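Bedding and soft furnishings: April changeover at Turnismont

The changeover from winter to mid-season bedding at Turnismont starts in the second week of April. The notes below replace the sheet that was pinned up in the Drimwood linen room last year, which still listed the old laundry settings.

Bedspreads
White bedspreads with a coloured or floral border are washed on their own, inside out, at 60 degrees for the first wash of the season and 40 after that. Purple and red borders get a colour catcher in the drum every time. Do not use bleach on any bordered piece. Spot-treat marks on the white centre with oxygen powder mixed to a paste, leave for 14 minutes, then rinse by hand before the machine wash.

Line dry where possible. If the dryer is used, take the spread out while the border is still slightly damp and pull the edge straight along its length. A border that dries bunched will not hang flat along the side of the bed, and ironing only partly corrects it.

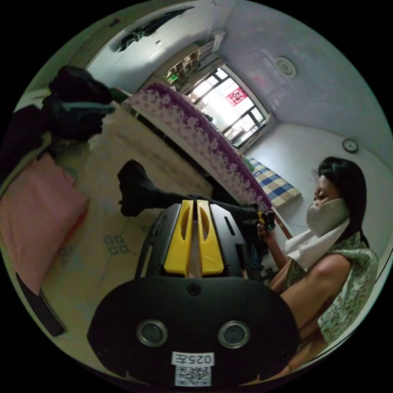 Cushions and pillows
Cushion covers in checks or other woven patterns come off for washing. Close the zip first. Inserts are aired on a rack for a full afternoon and go back in only when the cover is completely dry. Pillows are washed two at a time to keep the drum balanced. Any pillow that stays folded when bent in half is finished and should go in the rag bag.

Pillows can be set down on a spare surface during the change, but keep them off the tiles.

Clothing
Sort clothing before the bed is stripped. Dark items shed lint onto white cotton, and a pile left near a bedspread will mark it within a day. Dark loads run cold, with the spin speed set below 1000.

Floors and windows
Tiled floors are swept after the bed is made and then mopped with neutral cleaner. The vinegar mix used at Nernier has been dulling the grout and should not be copied here. Paper-cut decorations on window glass can stay up. Clean around them with a barely damp cloth, and spray the cloth, never the glass.

Supplies
Colour catchers and oxygen powder are on the lower shelf in the linen room. The catchers come in boxes of 100. Replacement cushion inserts are ordered from Sitthichai under account 1339, and delivery takes two weeks. Write the insert size in centimetres on the order form, measured seam to seam with the cover off.

Corrections to these notes go to Elin Skyrme before the end of the month.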